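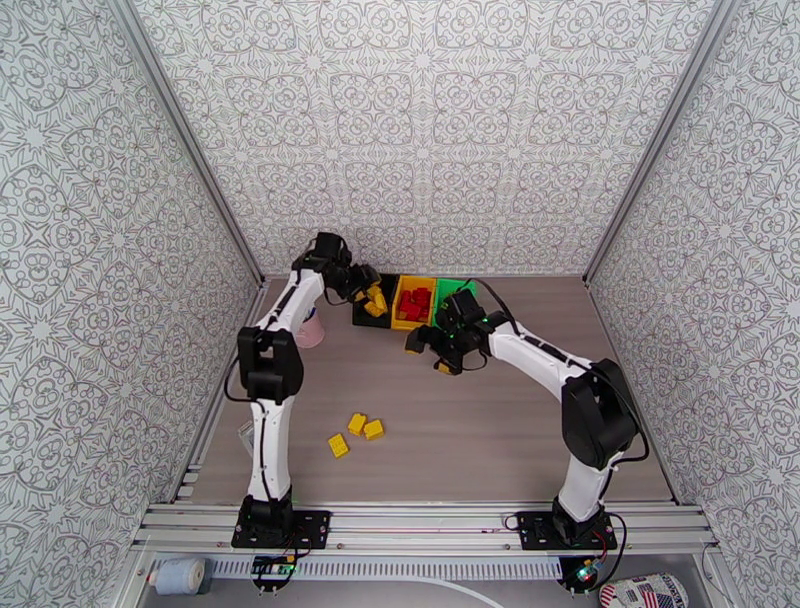
Block sorting on one of our two-arm cells.

About Drorkia

Drorkia teaches robots hand work by having people do it first. An operator drives the arms by remote control, we record every joint and every grip, and the recordings go to the teams that train the robot's software.

Valquíria Brandão and Edivaldo Bastos started the company in a rented unit behind a tile store. We now have 5 cells and a staff of operators who work in 90-minute shifts with a break after each.

What we record

Most of our jobs are short tabletop tasks: sorting, stacking, packing, opening and closing. Sorting toy bricks into bins by color is where new operators begin. The bricks can lie at any angle, and the grippers have to work close together without touching. An operator is signed off after 314 clean runs.
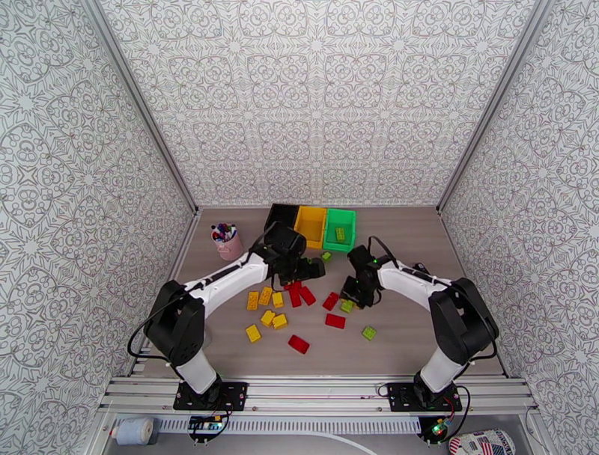 Who does the work

Adesuwa Olaniyan runs operator training. Maiara Coutinho checks the recordings and throws out the bad ones. A run with a dropped part is kept if the operator recovers, and we label it that way.

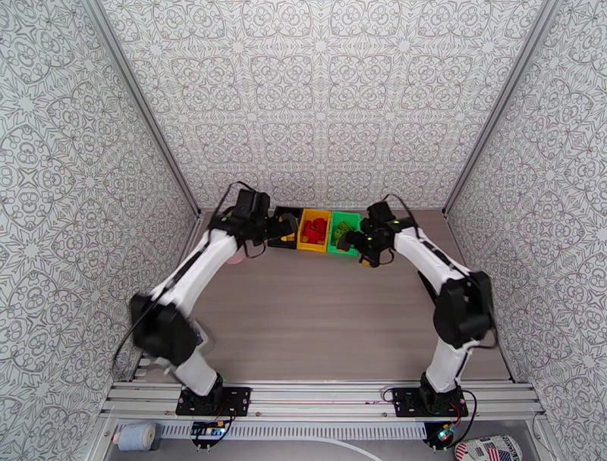

Silvana Evangelista handles scheduling and new customers. If you have a task in mind, send her a short written description and the parts, if they fit in a box. We usually answer within 2 working days. Visits to the cells are by appointment, mornings only.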